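Kit Noite de Final Giltow
Jogo de mesa para acompanhar reality shows em casa - referência 1235

Quem vê reality com um grupo sabe como é: mal começa a gala, toda a gente tem uma teoria sobre quem sai, quem volta para o ex e quem anda a fingir. O Kit Noite de Final pega nessas conversas de sofá e faz delas um jogo completo, com palpites, apostas a feijões e uma folha de pontuação que dá discussão até ao genérico! Foi desenhado por Radka Kolev para a Giltow e serve para qualquer programa com concorrentes e expulsões, seja de convivência, de namoro ou de sobrevivência.

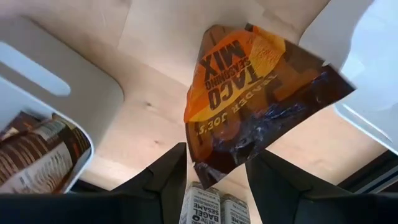

O que vem na caixa

Baralho de palpites, com cartas de expulsão, romance, traição e regresso surpresa
Bloco de boletins de voto secreto
Urna de cartão desmontável
30 fichas de aposta
Livro de regras em português

Como se joga

Antes de o programa começar, cada jogador recebe 5 cartas e escolhe as que quer defender nessa noite. As outras voltam ao baralho, viradas para baixo. Nos intervalos abrem-se as apostas: quem acha que a carta do vizinho não se vai cumprir põe uma ficha em cima dela, e quem a defende pode dobrar ou desistir. Resulta muito bem nas galas compridas, em que os intervalos parecem não ter fim.

A carta de romance é a minha preferida. Só pontua se o casal aparecer junto em direto (fotografias antigas e indiretas nas redes sociais não contam) e, se os dois se separarem antes da final, os pontos mudam de mãos. Já vi uma vantagem enorme desaparecer assim, a dez minutos do fim.

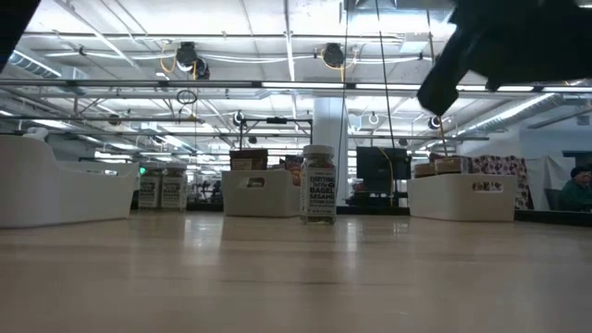 O voto secreto faz-se uma vez por noite, antes de ser anunciado o resultado oficial. Todos escrevem um nome, dobram o boletim e metem-no na urna. Quem acertar sozinho leva o bónus inteiro; havendo mais do que um acerto, divide-se. As contas são simples e o livro traz uma tabela para os empates.

A nova edição

Haris Jurić redesenhou as cartas e o texto está muito mais legível com a luz baixa da sala. As fichas passaram a ter relevo e a urna fecha com uma patilha - na anterior, a tampa saltava. A primeira edição passou os 3000 exemplares, e várias das cartas novas nasceram de sugestões de quem a jogou.
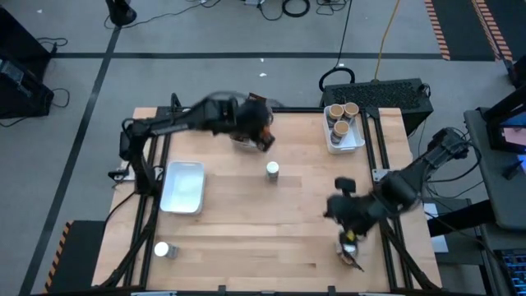
Há também um modo curto, para episódios diários, que dispensa a urna e usa só as cartas de palpite. Para quem segue uma temporada inteira, a folha de classificação cobre todas as galas e tem espaço para anotar as alianças entre jogadores (são permitidas, e quebrá-las também!).

Compatível com a expansão Nonton, dedicada aos programas de casais.

Jogadores: três a oito
Idade recomendada: a partir dos 14 anos
Recargas: boletins e folhas de classificação vendidos em separado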